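Search this site
Enter keywords

Grircombe Packaging Moves Into Its New Hultanstead Workshop
September 18, 2025
By Bo-ram Jin

Well, we did it! After a very long spring of paint samples and parking arguments, I get to tell you that Grircombe has opened its doors in Hultanstead, and I couldn't be happier to be the one writing this up.

If you know us from the old place on Gruber Street, you'll remember the stairs. The new workshop is all on one level, with 63 parking spaces out back and a loading door wide enough for two pallets side by side (our drivers cheered, I heard them). We make short-run boxes for bakeries, toy makers and gift shops, and we now ship to 193 stores.

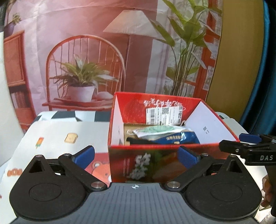 An open red cardboard box on the table at Grircombe.

Our founder, Karthik Thambiah, started out in April with a list of 8 things he wanted from a building, and he got most of them. "I still want a bigger kitchen," he told me, "but the light is wonderful and I can hear myself think." Frøydis Lindqvist will run the front counter, so please say hello when you pick up an order!

Small orders are now ready in five working days, and sample kits are free to any shop that asks. For tours or press questions, call the front desk and ask for me or Arif Jayawardena.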